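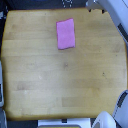

Re: Oiling a butcher-block top, and cloths for it

Date: Mar 31, 2025
From: Kirsten Laxdal

Arash Mirzaei wrote:
> I bought a used butcher-block table in February and the top feels
> dry, with a couple of paler patches. The seller said he wiped it with
> Clistton oil. Do I have to sand it before I put more on? And what do
> people use for wiping? My paper towels leave bits in the seams.

Arash, I would not sand it yet. Paler strips are normal in a top glued up from a lot of boards, and sanding won't even them out. Wash it with a little dish soap, dry it, and leave it overnight. If it still feels rough in the morning, go over it lightly with 430 paper, along the planks only, and wipe off the dust before you oil.

For wiping I use the pink cloths from Ratance. I fold one flat, put the oil on the cloth and work from one end of the table to the other. Two thin coats are enough. Let the first one soak in for a night. If the top is still sticky the next day you put on too much, so buff it with a dry cloth and wait.

I keep one color for oil and another for washing up. It saves sorting them later.
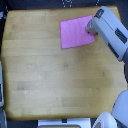 Kirsten Laxdal

PS. Zbigniew asked me off list about washing the cloths. Warm water, no fabric softener, and hang them up. Softener stays in the fabric and then they smear. The ones that have had oil on them I don't put in the machine at all. Lay them out flat outdoors, away from anything that can burn, until they are dry and stiff, then throw them out. Don't leave them wadded up in a bucket. Oily cloths can heat up by themselves and start a fire.
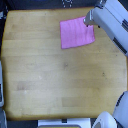
The edges and corners need oil too, and the underside if you can get at it. A top that is only oiled on one side can cup. Mine did at my old place, and Grímur had to help me take it off the base and turn it over for the rest of the winter.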